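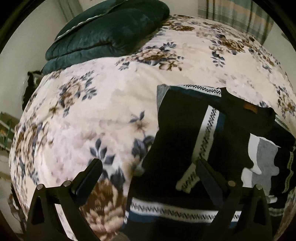
Cómo tomarse la tensión en casa y llevar un registro que le sirva al médico

Mi madre se toma la tensión desde hace años y hasta el invierno pasado lo hacía de pie en la cocina, con el brazo colgando y contándome por teléfono lo que había comprado en el mercado. Los números le salían disparatados, claro. Un día altísimos, al siguiente normales, y ella los apuntaba en el margen del periódico, que por la noche iba derecho al reciclaje. Cuando llegaba la consulta, el doctor Mnguni le preguntaba qué tal la tensión en casa y ella contestaba «pues regular». ¡Con eso no hay quien ajuste una pastilla!

Así que me puse a ello. Le pregunté a la enfermera del centro, Charmaine Mtshali, que tiene una paciencia infinita, y entre lo que me explicó y lo que fuimos probando salió este método. No soy sanitaria, aviso. Si a ti te han dado otras instrucciones en tu consulta, haz caso a las tuyas.

Lo que vas a necesitar

Un tensiómetro automático de brazo. Los de muñeca son muy cómodos, pero se equivocan con mucha facilidad en cuanto la muñeca no está a la altura del corazón. Nosotras tenemos un Trikex 757 que nos costó 70 euros, y vale cualquiera que esté validado clínicamente (pregunta en la farmacia, o busca el modelo en los listados de aparatos validados, que están en internet).

Un manguito de tu talla. Con esto metimos la pata hasta el fondo: el que venía en la caja le quedaba pequeño a mi madre, y un manguito pequeño da cifras más altas de las reales. Mide el contorno del brazo con una cinta de costura, a media altura entre el hombro y el codo, y compáralo con lo que pone impreso en el propio manguito.

Una silla con respaldo y una mesa a la que llegues bien.

Una libreta y un boli atado a la libreta. Lo de atarlo parece una tontería hasta que pasas media mañana buscando un boli.

Antes de medir

La media hora anterior, nada de café, ni tabaco, ni subir la compra por las escaleras. Si tienes ganas de orinar, ve primero, porque la vejiga llena también sube la tensión. Yo esto no lo sabía y me pareció rarísimo, pero Charmaine me lo repitió tan seria que lo apunté en mayúsculas.

Luego te sientas y te quedas cinco minutos sin hacer nada. Ni tele con noticias, ni móvil, ni charla. A mi madre estos cinco minutos le parecen lo más difícil de todo el asunto; yo le pongo la radio clásica muy bajita y va tirando.

La medición, paso a paso

1. Siéntate con la espalda apoyada y los pies planos en el suelo. Sin cruzar las piernas, aunque sea tu postura de toda la vida.

2. Descubre el brazo. Si la manga es estrecha y al remangarla te aprieta, mejor quítatela. Encima de un jersey no se mide, por fino que sea.

3. Coloca el manguito un par de dedos por encima de la flexura del codo, con el tubo o la marca de la arteria mirando hacia la parte interna del brazo. Tiene que quedar ajustado, pero que te quepa un dedo por debajo.

4. Apoya el antebrazo en la mesa, con la palma hacia arriba y la mano floja. El manguito debe quedar a la altura del corazón. Si la mesa es baja, una toalla doblada bajo el codo lo arregla.

5. Dale al botón y no hables. Tampoco te rías ni contestes que sí desde el salón. Respira normal y deja que el aparato haga lo suyo.

6. Apunta las cifras en cuanto salgan, antes de quitarte el manguito. La alta (sistólica), la baja (diastólica) y el pulso.

7. Espera un minuto, sin levantarte, y repite. Son 2 tomas por sesión, y se apuntan las 2, aunque la primera te parezca fea. Sobre todo si te parece fea.

¿Qué brazo? La primera vez se mide en los dos y después se usa siempre el que dé la cifra más alta. Si la diferencia entre uno y otro es grande y se repite, coméntalo en la consulta. Y si te han operado de una mama o te han quitado ganglios de la axila, o llevas una fístula de diálisis, pregunta antes qué brazo puedes usar.

Cuándo medir y durante cuántos días

A nosotras nos pidieron una semana seguida justo antes de la cita, por la mañana y por la noche. Por la mañana, después de ir al baño y antes del desayuno y de la pastilla. Por la noche, antes de cenar. El primer día se suele descartar al hacer la media, porque todo el mundo está un poco nervioso estrenando rutina, pero lo apuntas igual y que decida el médico.

Fuera de esas semanas, mide lo que te hayan dicho y para. Mi tía Marietjie se la tomaba cada hora, y cada hora se asustaba un poco más, y cuanto más se asustaba más le subía... Acabó guardando el aparato en lo alto del armario por recomendación de su propia doctora.

Cómo montar la libreta

Una página por semana y una línea por toma. Las columnas que usamos nosotras:

Día y hora
Mañana o noche
Alta
Baja
Pulso
Brazo
Notas

En notas va todo lo que se salga de lo normal: dormí mal, me dolía la cabeza, olvidé la pastilla de anoche, tomé un antiinflamatorio (algunos suben la tensión, así que esto interesa mucho), discutí con mi cuñado. Basta con unas palabras.

En la primera hoja pon la lista de medicamentos con dosis y horario, y actualízala cada vez que te cambien algo. En julio le cambiaron a mi madre el diurético y estuvimos un tiempo con la lista antigua. No pasó nada, pero vaya susto en la farmacia cuando no cuadraba.

Mi prima Nokuthula lo lleva todo en una aplicación y está encantada. Si te apañas, adelante. Muchos tensiómetros guardan también las tomas en memoria, aunque ojo si lo usáis varios en casa: el nuestro mezclaba las mías con las de mi madre hasta que descubrí el botón de cambiar de usuario.

No redondees

Este vicio lo tiene media humanidad. Sale 137 y apuntamos 135, sale 142 y ponemos 140, que queda más limpio. Escribe lo que dice la pantalla. Tampoco repitas la toma hasta que salga una que te guste (mamá, va por ti).

Cuándo no esperar a la cita

Como referencia general, en casa se considera alta una media de 135/85 o más. Una toma suelta por encima de eso no es para correr a ningún sitio. Si la media de la semana se queda ahí, llama y pide que lo miren.

Otra cosa es que te salga 180/120 o más. Descansa unos minutos y repite. Si sigue igual y te encuentras bien, contacta con tu centro ese mismo día. Y si además tienes dolor en el pecho, te falta el aire, notas debilidad en un lado del cuerpo, hablas raro, ves mal o te duele la cabeza como nunca, llama a emergencias sin esperar a repetir nada.

También cuentan las bajas: si te mareas al levantarte o te has caído, apúntalo y llama. Y no dejes la medicación ni cambies la dosis por tu cuenta por mucho que los números salgan preciosos.

El día de la consulta

Lleva la libreta, y la primera vez lleva también el aparato con su manguito. Charmaine comparó el nuestro con el suyo y de paso le corrigió a mi madre la postura del codo. Pregunta además cada cuánto conviene revisarlo, y cambia las pilas cuando el manguito empiece a inflarse con desgana.

En los comentarios Kalliopi me pregunta si puede medirse con arritmia. Los aparatos automáticos pueden fallar más con el pulso irregular, así que consúltalo antes; a veces recomiendan hacer más tomas y sacar la media. La plantilla de la libreta la tengo en una hoja para imprimir, a ver si esta semana aprendo a subirla.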